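From: Osaze Bassey
To: sasamik-users list
Subject: Re: [sasamik-users] right hand stays open after a grasp abort
Date: 29th March

Fatemeh, thank you for this, it made my morning! We have the very same thing here and I had convinced myself it was our own bad wiring.

On the list, Fatemeh Tehrani wrote:

> Hi all,
>
> Has anyone seen the right hand refuse to close after an aborted grasp?
> The arm keeps tracking fine, the left hand is fine, no fault shown on
> the Prarnemero panel. The hand opens all the way and sits there until
> we power cycle. It happens on soft fruit and never on the boxed goods.
> I have swapped the hand controller once already and it made no
> difference. We are on the July build of Sasamik.
>
> Also, what do people use for the contact threshold on soft items? The
> default seems very eager.
>
> Fatemeh

So, the short version: I can now make it happen on demand, and I think there are two separate problems stacked on top of each other. That is why swapping the controller did nothing for you.

We run the produce display task, moving bunches of grapes between slatted crates. The left hand works over the crate on the cart and the right hand covers the other side. Grapes are a wonderful test item, by the way. They sag, they roll, the stem snags on things, and every bunch has a different shape. If your grasp code has a weak spot a bunch of grapes will find it before lunch. 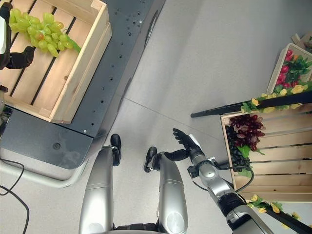 Right hand open, left hand at the crate with the green grapes. Note the cable along the right forearm.

Problem one is the abort itself. When the contact reading jumps past the threshold the hand goes to full open, as it should. The state machine is then meant to wait 300 ms, clear the latch and accept close commands again. If a second contact event comes in during that wait, the latch gets set twice and cleared once. From then on every close command is dropped without a word in the log. Fruit touches more than one finger on the way out, so you get that second event all the time. A box lets go cleanly and you never see it.

Problem two is on our side, and maybe on yours. The cable that runs along the forearm near the wrist had too little slack. With the wrist rolled outward it was pulling on the connector, and the contact reading picked up spikes with nothing in the hand at all. I got 7 false aborts in one afternoon just waving the arm over an empty patch of floor. I re-ran the cable with a looser curve around the forearm and a soft tie, and the spikes went away. Please check yours, Fatemeh -- it takes a couple of minutes and needs no tools. Do it with the arm powered down and the e-stop pressed.

Which brings me to the part I would like everybody to read, even if you never touch fruit. When you power cycle to clear the latch, the hand controller comes back before the arm does, and it replays the last close command it was sent. The fingers shut with no warning. I had my own hand near the crate the first time I saw this and only just got it out of the way. No harm done, but it is a firm grip and I would not want to find out how firm. Until there is a proper fix, we have a rule here that everyone stands clear of both hands for 30 seconds after power comes back, and that goes for people who only want to grab a loose grape.

For clearing the latch without a power cycle, this works for us:

1. Pause the task from the panel.
2. Send the hand an explicit open, then a stop.
3. Reload the hand profile (not the arm profile, that one will re-home the shoulder and you may lose a crate).
4. Resume.

I did that 10 times in a row with the latch stuck on purpose and it came back every time.

On thresholds: I raised ours one step from the default for the grapes and left everything else alone. Two steps up and it started squashing them. I would fix the cable before touching that number, or you will be tuning against noise like I was.

I have a small patch for the double latch that counts events in and out. It has only run on our one robot so far, so I am not going to push it at anybody yet. Shaikh build users, I would love to know if you see the same thing, because the hand code there was split off before the wait was added. And is anyone running the Feva hands? I have no idea how those behave on restart and I am very curious.

Logs with the raw contact readings are in the usual upload folder, before and after the cable change. The spikes are really easy to spot once you line them up with wrist roll.

Fatemeh, could you send me a log from just before one of yours? If there are two contact events inside the wait, we have the same bug.

Cheers,
Osaze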